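Contents | Previous Chapter | Next Chapter | Glossary | Index

Print this page | E-mail this page

CHAPTER 7
Keeping the Lights On: How a Power Grid Stays in Balance

Switch on a lamp and it glows at once. You didn't order the electricity ahead of time, and you didn't tell the power company you were coming home early. Somewhere out on the grid a generator worked a tiny bit harder to light your bulb, and it did so before you had let go of the switch. Multiply that by every kettle, elevator, freezer and phone charger in a city and you start to see why the people who run power grids love their jobs so much. It is one of the great balancing acts of modern life, and it goes on every second of the day.

In Chapter 6 we followed electricity from the power plant to the wall outlet. We looked at wires, transformers and the towers that march across the countryside. In this chapter we turn to a different question. Given that all those wires exist, how do we make sure the right amount of electricity is flowing through them?

7.1 A morning in the control room

Hoi-yan Peng works the early shift at the control center for the Clendach region. She arrives before 5 a.m., when demand is close to its lowest point of the day, and the first thing she does is read the night log. The second thing she does is look at the weather.

"People think I'm watching machines," she told us. "I'm really watching breakfast. I can see breakfast happen."

She means it literally. On the big chart at the front of the room, the line that shows demand stays nearly flat until about half past five. Then it begins to climb. Water heaters come on, then toasters and hair dryers, then the trains, then the offices and the machine shops on the east side of town. On a cold Wednesday in winter, demand in the Clendach region can rise to 3000 megawatts before lunch. On a mild Sunday it may never get anywhere near that. (A megawatt is a million watts. If you need a refresher on watts, go back to Section 2.4.)

Her job is to see that supply climbs right along with it. If demand gets ahead of supply, the generators all across the grid begin to slow down very slightly. If supply gets ahead, they speed up. Either way, the grid's frequency drifts from where it should be. In North America that is 60 cycles per second, and even a small drift is enough to set off alarms.

You can feel the same thing on a bicycle. Ride along a level road at a steady pace and your legs hardly think about it. Start up a hill and, unless you push harder, you slow down. The hill is demand. Your legs are supply. Your speed is the frequency. Hoi-yan's whole morning is one long hill, and she has to begin pushing before the slope arrives!

7.2 The team of power plants

No single plant could do this work alone. A grid uses a mix, and each kind of plant has its own habits.

Some plants like to run flat out, day and night. Nuclear plants are the usual case, along with some large hydroelectric dams. They take a long time to start and stop, so they are left running, and they cover the demand that never goes away. Engineers call this baseload.

Other plants can turn up and down over the course of an hour or so. The gas plant at Brukitz is one of these. It can produce up to 600 megawatts, and on a typical weekday it will start low, climb through the morning, ease off after lunch, and climb again as people come home and begin to cook.

Then there are the sprinters. These are small, quick plants and batteries that can respond in minutes or even in fractions of a second. They may run for only a short while on any given day, but those are the moments when they are needed badly.

Wind and solar farms are different again. Their fuel is free and they give off no smoke, but their output follows the weather. Solar power rises with the sun and falls with it. Wind can blow all night and drop at breakfast. A control room can't order the wind to pick up, so it leans on forecasts, and those forecasts have become very good.

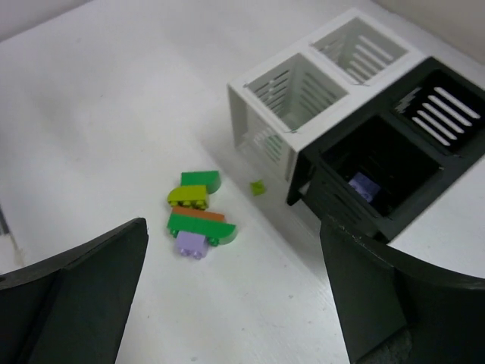 Fig. 7.1 White tabletop with a pair of dark green gripper fingers, spread apart.

7.3 Thinking a day ahead

Most of the balancing is done before the day begins. Each afternoon, planners put together a forecast of the next day's demand, hour by hour. They start with what happened on similar days in the past. Then they adjust for temperature, cloud, school holidays and anything else that might change what people do. A heat wave matters a lot. So does a big soccer final, when half the region gets up at halftime and opens the refrigerator.

Tin-yau Ko runs the planning desk, two doors down from the control room. His favorite month is September. The mornings are cool and the afternoons can still be hot, which means heaters and air conditioners may both be used on the same day, sometimes in the same house. "It's a puzzle," he says, "and it's a new one every day. I never get bored in September."

Once the forecast is ready, the owners of the power plants say how much they can supply and at what price. The cheapest offers are accepted first, then the next cheapest, and so on up the ladder until there is enough to meet the forecast for that hour. In many markets, the last plant needed sets the price that all of them are paid. We will take this apart properly in Section 7.6, with worked problems. For now, hold on to one idea – electricity costs more to supply at some hours than at others, even if the bill at your house shows a single flat rate.

7.4 When something breaks

Forecasts can be excellent and things can still go wrong. A tree falls on a line. A pump fails. A plant that promised to run trips off without warning. For this reason every grid keeps reserves, which is to say extra supply that is ready but not fully used.

A rule followed by many grids is to hold enough reserve to cover the loss of the largest single source. In the Clendach region, that source is Brukitz. If it were running at full power and stopped suddenly, 600 megawatts would vanish at once, and the reserves would have to fill the gap.

This nearly happened a few years ago. A fault at the Zeman substation disconnected two of the three units at Brukitz in the middle of the evening peak. The frequency began to fall. Batteries at Mondside responded in less than a second, well before any person could have reached for a phone. Next came the hydro plants up the valley, opening their gates as fast as they could. It took 23 minutes to bring everything back to normal. Lights dimmed a little in some neighborhoods near the substation, and hardly any customers called to ask why.

Look again at the order of events. The fastest resource acted first and bought time for the next one, which was slower but could keep going longer. You will see this pattern over and over in this chapter, and it's worth sketching for yourself on a timeline before you read on.

7.5 The other side of the scale

So far we have talked as if demand simply happens and supply has to chase it. That was more or less true for most of the last century. It is less true now, and this is where the subject gets really exciting.

A freezer doesn't care whether it runs at 6:00 or at 6:20, as long as the food stays frozen. A parked electric car may need three hours of charging and have ten hours to get it. A water heater is a sort of battery already, holding heat for later. If thousands of these can wait a little when the grid is under strain, the effect is the same as starting up a power plant – only nothing had to be built, and no fuel was burned.

This is called demand response. Factories have done it for decades, usually in return for a lower rate. Homes are now joining in, with timers and smart thermostats that do the waiting for them.

Key terms in this chapter
baseload
demand response
forecast
frequency
megawatt
peak
reserve

Before you go on

Find out when your own household uses the most electricity. If you have a meter you can read safely, take a reading when you get up, another when you leave, one when you return and one at bedtime. Subtract to find the use in each period and draw a simple bar chart. Keep it in your notebook, as we will use it in Section 7.6 to work out what your day would cost at hourly prices.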